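The end of the garden season leaves small things without a place. I keep mine near a little wooden bench, and in February I sort them again.

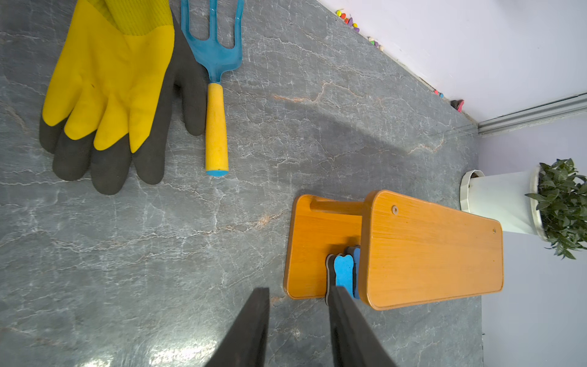 Glove, hand fork and two foam bones at the bench.

The bone-shaped sponges come in blue and in yellow. I put one colour on the bench and the other in a row before it, so I can see what I have.

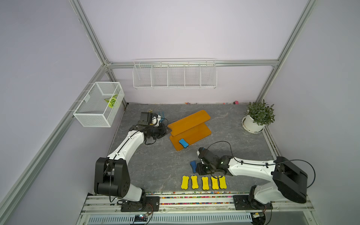
My neighbour in Inmont prefers to go by size, and I have now taken her way for the blue ones. The biggest stands at one end, the smallest at the other. 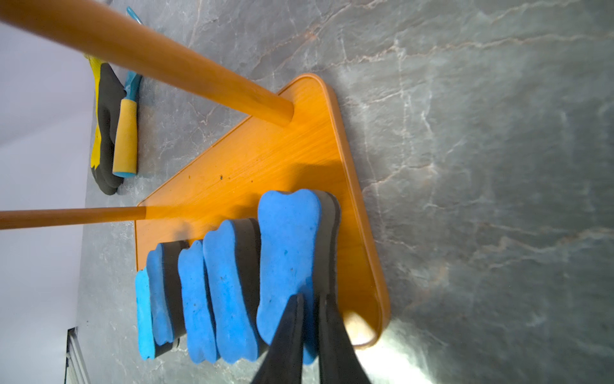

Ottilie Gasser

It is slow work, but I like it.

Last updated: 26 November 2025

Related
A shelf for the Cowie shed
Cleaning a hand fork

Contact | Copyright Rullstead | Back to top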